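Stop throwing out computers that still work. Im serious. The office on my street in Tirkthorpe tossed 21 in March, most of them fine. 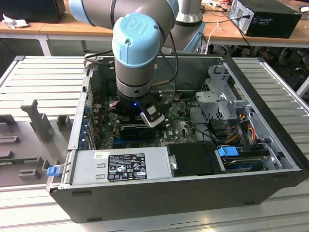 One reader, writing in after my last column, said old machines eat power and a new one pays for itself. Maybe. Over how long? Mine cost me nothing. A new Sovley is $602.
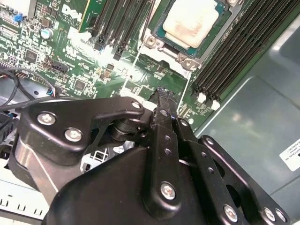 And the power thing cuts both ways, becuase building a new one takes plenty too. Mostly it's habit. Slow start, bad mood, new box. Try more memory first. Or a clean install. One evening, tops. Then complain.

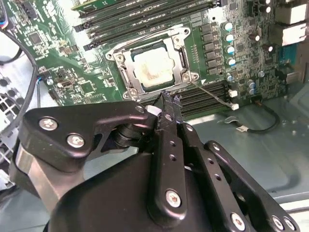 Motherboard in its gray metal case.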